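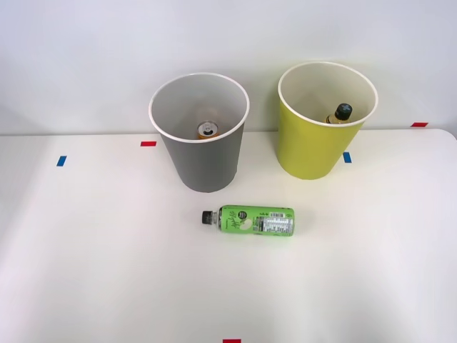 Plenmont Film Awards move to the Honen Theater

Feb 28, 2024

The Plenmont Film Awards will be held at the Honen Theater this year after two seasons at the Fatedis Ballroom. Organizers announced the change in January, and tickets went on sale this morning.

The Honen seats 2512, and the upper balcony will be open to the public for the first time. Balcony seats are $40 each, with a limit of two per order.

The jury received 126 entries, most of them shorts. "Amin," a drama set on a fishing boat, leads with six nominations, including best picture and best score. It was shot in roughly five weeks and has already played at several festivals on the coast.

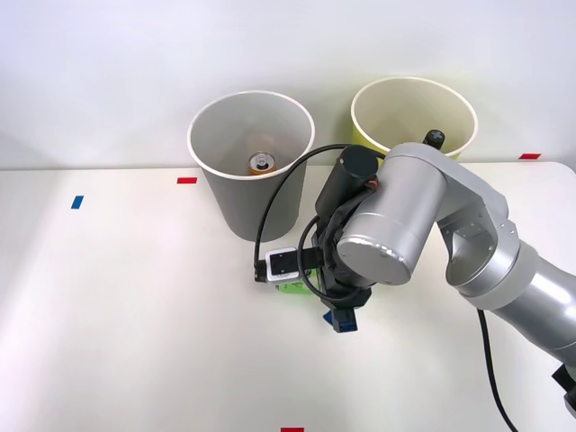 Two buckets on a white table, the gray one with a can inside.

The lifetime achievement prize returns after a year off. The recipient will be named on the night - organizers say there will be no early announcement. The music program has been cut to three numbers, and acceptance speeches will be held to 90 seconds. Doors open at 6 p.m. and the red carpet closes at 7.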